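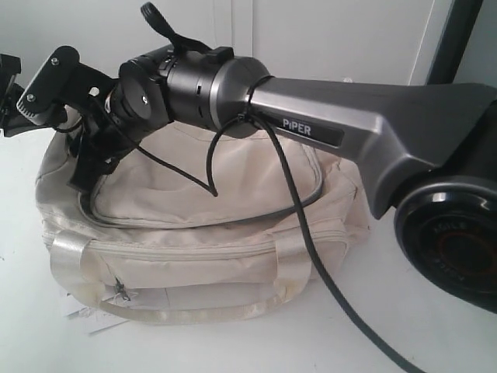 Callia Đinh

November 22, 2020

Stop giving me bags. Please. I mean it. I ordered a pillowcase from Duvetero last week, one pillowcase, and it came in a cardboard mailer, and inside the mailer was a cloth bag with a drawstring, and inside the bag was tissue paper, and in the tissue was the pillowcase. The bag is nicer than the pillowcase. I will never use it for anything. I also can't throw it out, and that is the whole problem in one package.

I've been stewing on this since May, when the grocery store on our end of Pronasdale quit letting people bring their own bags in. Remember that? Sign on the door, sanitizer, no outside bags. Fair enough, everybody was scared and no one knew what was on what. I wasn't going to argue with a cashier. So all my good cloth bags sat on the hook for months and the paper ones piled up under the sink, and when the rule finally went away I looked at the hook and thought, wait, where did all of these come from. I bought maybe one of them. The green one. The rest just got handed to me. The bank. The dentist (the dentist!). A radio station I gave money to so they would stop asking for money. A wedding. A half marathon I didn't finish.

Here's my complaint, and it's not the usual one about turtles. A free bag is an ad you're supposed to be grateful for. It used to be pens, and pens at least run out. You could take a bank pen and use it up in a year or lose it in somebody's car and that was the end of the relationship. Cloth bags don't run out. They get a little gray and the handles go stringy and they keep going. Somebody in a marketing department figured out that people feel bad throwing away fabric, and now I have a closet.

And we do feel bad! That's the part I can't get around. I can throw out a plastic sack with no trouble at all. Paper, recycle it, done. But cotton feels like clothes. Somebody grew it and somebody sewed it. My grandmother would have made it into something, dish rags or a clothespin bag or a lining for another bag. I'm not going to do that. I know how to sew a button and that's where it ends. But she's in my head every time I stand over the trash with one of those things in my hand, and back on the hook it goes.

So I tried giving them away. The thrift store by the river doesn't want them. They've got a sign. The library took a few for the book sale and then asked me, very nicely, not to bring more. The food pantry said yes, God bless the food pantry, but said yes only to the big sturdy kind with a flat bottom, and what I mostly have is the thin kind, the kind where a can of soup slides into the corner and the whole thing hangs like a sock. Those ones nobody wants. Those ones are what gets given out, becuase they're cheap.

Which gets me to the math, and I'm not a scientist so I'm going to be careful here. Everybody has heard some version of the thing about how many times you need to use a cotton bag before it beats the plastic one. I've seen so many different numbers for it that I won't pick one. Depends what you count. Water, shipping, whether you reuse the plastic one for the cat box. But I've never seen a version where the answer is zero times. And zero is how many times I have used the dentist's bag. Same for the drawstring one. Same, I would bet, for most of what's hanging in most kitchens on my street. A reusable bag that isn't reused is just a heavier bag.

People get annoyed when I say this. I said it at my sister's and got a look. The argument goes, well, would you rather have plastic? No! I'd rather have nothing. That option has sort of vanished. You buy a candle and carry it out in your hand, in your coat pocket, and the person at the counter acts like you're shoplifting. "You don't want a bag for that?" No. It's a candle. I'm walking to my car. When I was a kid my dad carried a whole sack of dog food out on his shoulder and a box of nails in his jacket and that was shopping.

I'll be fair to the other side for a minute. There are good ones. The green one is good. Wide straps, goes over a winter coat, holds 4 library books and a melon. I paid real money for it and I picked it out, and I think that's why it gets used. I wash it. I noticed when it had a hole and I was mad about the hole. None of the free ones ever got that from me. I don't think I'm unusual. If you hand people a thing for nothing, over and over, they stop seeing it, and then it's just stuff that was made and trucked around to end up on the back of a door.

And I get that small shops like them. A woman at the holiday market told me she orders 200 at a time with her logo, and it's the cheapest advertising she can buy, and customers post pictures. I believe her. She's not the villain. She also told me she has a drawer full of other people's at home. So she knows. Everyone knows. We're all just passing them around the circle.

What I'd like, and this is not a big ask. One question at the register or a check box online. Do you want the bag. Default no. If you want it great, take it, love it, use it til the bottom drops out. Duvetero could've asked me. There was a check box for the newsletter and a check box for gift wrap and a box to round up my total by 63 cents for some trees, which I clicked. For trees! And then they mailed me a cotton sack for one pillowcase. Charge for it, even. Charge me a couple of dollars and I promise I'll think about it a lot harder. Same goes for conferences, if those ever come back. Ask on the sign up form, next to the thing about vegetarian.

And if you're the one planning a wedding or a fun run, skip it. Give people a cookie. A cookie is gone by the time they reach the parking lot and they'll remember it just as well as they'd remember your initials on a strap.

Meantime I've still got the hook. I took half of them down on the weekend to sort and my husband put them back up, he thought they'd fallen. The drawstring one has onions in it now. Works okay. Lets some air in, I guess. I'll need another for the potatoes and no, don't send me one.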